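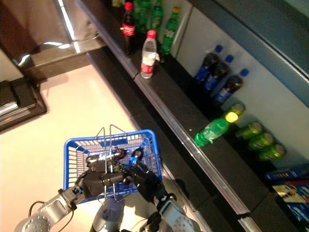
Shopping at Berrada: your drinks aisle and basket questions

We get so many good questions about the drinks aisle, and we love answering them! Adel Hajji, who looks after the aisle, went through the replies with us. Last updated 14 April 2021.

Where do I pick up a basket?

There are stacks inside both doors and a smaller one at the end of the drinks aisle, for everyone who came in for one thing and then spotted the lemonades (we've all done it). The small baskets have wire handles that fold down over the rim, so they nest beautifully – please fold them when you put yours back.

How much can I put in a small basket?

A couple of big bottles and a few snacks is a comfortable load. If you're stocking up for a party, take a cart from the Natano Street door. Stand tall bottles up against the side of the basket and they'll stay put much better on the walk to the register.

Can I mix flavors in a multi-buy?

Yes, please do! Any 2 bottles with the same color shelf ticket count together, so a cola and a lemon-lime is fine. The discount comes off at the register and shows at the bottom of your receipt.

A bottle is lying on its side. Is it still OK to buy?

Sure. A sealed bottle doesn't mind lying down. Check that the cap is tight and the seal ring is whole, and let it stand upright for a while before you open it, especially if it rolled around in the car on the way home. If you find a leaky one, hand it to any of us and we'll take it from there.

I changed my mind about something. Where should I leave it?

Back in its own spot if you remember where that was, or with the cashier if you don't. Chilled drinks should always go to the cashier.

Do you sell cold drinks too?

We do! The Larnix coolers by the registers hold single bottles. Those are priced separately and aren't part of the multi-buy.

Can you order a drink you don't carry?

Very often, yes. We added 17 new drinks in January and most of them came straight from customer requests, including the Vondeck ginger beer that Ghislain Gosselin had been asking us for since we opened. Write the name and bottle size on a request card at the service desk and leave a phone number.

Do you take empties?

Yes, at the machine outside the Natano Street door. Rinse them and leave the caps on. It prints a slip you can use at any register until closing time the same day.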